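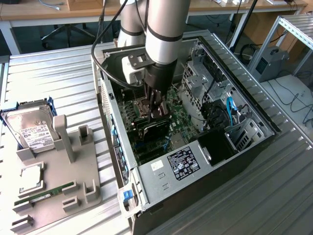
**Ticket:** 785
**Opened:** 16 Dec 2018
**Requester:** Koen Bakker, Treddale office
**Handled by:** Musa Effiong
**Machine:** plan room desktop
**Summary:** PC switches off partway through large plan exports
**Status:** closed, see last entry

## As reported

Koen writes:

"The plan room computer keeps shutting off on me. No blue screen, no warning, it just goes black and the fans stop. It only does it when I'm exporting a full drawing set out of Rarneo to PDF. Email and the time sheets are fine all day. I've lost the Adeyemi set twice now and they want it before the holidays. I can start it again straight away with the button. Nothing else in the room loses power when it happens, the plotter and the monitor both stay on."

Asked Koen how far in it gets. He says the progress bar dies in a different spot each time, and that small exports of a sheet or two go through. The trouble started after the desk was moved over to the window wall.

## First look, remote

- Event log has a Kernel-Power entry for each shutdown and nothing useful ahead of it. No bug check code.
- No Windows updates or driver changes in the week before it started.
- Rarneo is on the same version as the rest of the office. Its own log stops in the middle of a line each time.
- The 500 GB drive passes its SMART check and has plenty of free space.
- Sleep and hibernate were already turned off. Left them off.

Had Koen run the Adeyemi export again with a temperature monitor open beside it. He read the numbers out over the phone. The processor went past 80 °C and kept climbing, and the machine shut off 18 minutes in. The log file from the monitor agrees with what he read out.

Asked him to try the same job with the desk pulled out from the wall. It got further but still went off. Told him to stop running large sets on it and to send the Adeyemi job to the front desk PC for now. That PC is slow with Rarneo but it stays up.

## Wall outlet and power bar

Koen had the desktop, the plotter and a space heater all on the one power bar. I asked him to unplug the heater and put the computer straight into the wall. Same result, so the power bar isn't the cause. The heater should stay off it regardless. Koen has been told, and so has the cleaner, who had been plugging it back in.

The front desk PC was tried on the same wall outlet and completed a full export.

## Bench work

Machine brought in and opened up. It was unplugged and the power button held down before the side cover came off.

1. Checked the power connectors to the motherboard and the drive lead at both ends. All seated. Pushed each one in again anyway.
2. Reseated the graphics card and the memory. No change in behaviour afterward when tested with the cover off.
3. Ran the memory test overnight. No errors.
4. Took off the processor cooler. The old thermal paste had gone hard and chalky and was missing from one corner altogether. Cleaned both faces with isopropyl and a lint-free cloth, put on new paste, and tightened the cooler screws in a cross pattern a little at a time.
5. Cleaned the cooler fins. There was a mat of grey lint packed in on the side you can't see with the fan attached, so anyone who had looked in before would have thought it was clean.
6. Looked over the ribbed case panel and the grey plastic shroud mounted on it. Left the shroud on its panel and carried on with the rest.
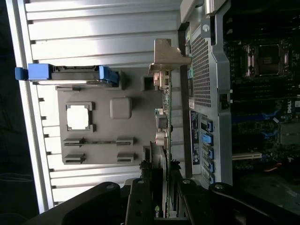

## Test after cleaning

Copied the Adeyemi drawings to the local disk and ran the full set with the monitor logging. It finished. Ran it again with the cover on and the case upright, the way it sits at Treddale, and it finished again. The highest reading stayed well below where it was when it used to quit.

Also ran:

- a stress test on the processor alone
- a stress test on the graphics card alone
- both together over lunch

No shutdowns in any of them. The fan ramps up when it should and drops back once the load is off. There is a faint tick from the fan at low speed. It was there before the work as well, and I don't think it needs a part at this point.

## Back on site

Returned the machine to Treddale and set it up on the opposite side of the desk, clear of the curtain. The curtain had been hanging across the rear vents. Koen ran the Adeyemi set himself while I was there and then queued the Rastorden set behind it. Both came out complete. He opened the PDFs and checked the last sheet in each.

One side issue came up: the Rastorden PDFs opened with the wrong title block font. That has nothing to do with the shutdowns. The font was missing from this PC's profile and was picked up again after I reinstalled it from the office share. Existing PDFs need to be exported again if the font matters to the client. Koen says it does, so he is redoing them.

## Notes for next time

The shutdown limit on this board isn't shown in Windows. If the same thing comes up on another machine of this type, get the temperature log before spending time on the power supply. I had a spare supply on order and have cancelled it.

The other desktops at Treddale are the same age and will likely have the same dried paste. I've put a separate request in for January to go through them. Koen would like the plan room done first if they are taken in turn, and I've told him his is already done.

## Closing entry

Checked with Koen after he had used it for several days of normal work plus the rest of the year-end sets. No further shutdowns and no new Kernel-Power entries in the log. The temperature monitor is still installed and can stay. Koen is happy for the ticket to be closed.

Closed by M. Effiong. Reopen under the same number if it goes off again.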